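Siv Forsberg Still Answers Every Letter

Siv Forsberg had the coffee poured before I got my coat off, and she was already telling me about the clock. It came from her aunt in Cullness, it had stopped in July, and she wasn't about to let it go to a stranger.

"I took my first one apart at the kitchen table when I was a girl," she says, laughing. "Putting it back took me 3 years!"

She has mended 295 clocks since then, and she writes to each owner afterward — by hand, of course.

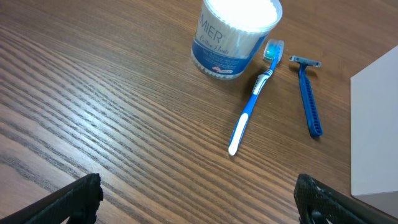

Old oil is the great enemy, Siv tells me, and she could talk about it all afternoon (she very nearly did). It thickens, it gathers dust, and people will keep adding more. Her tools are humbler than I'd imagined, and a tub of cotton buds on a brown wooden tabletop is as fancy as the cleaning gets. "Kevin Egan wanted to sell me a machine," she says. "I told him I'm 94, I have time."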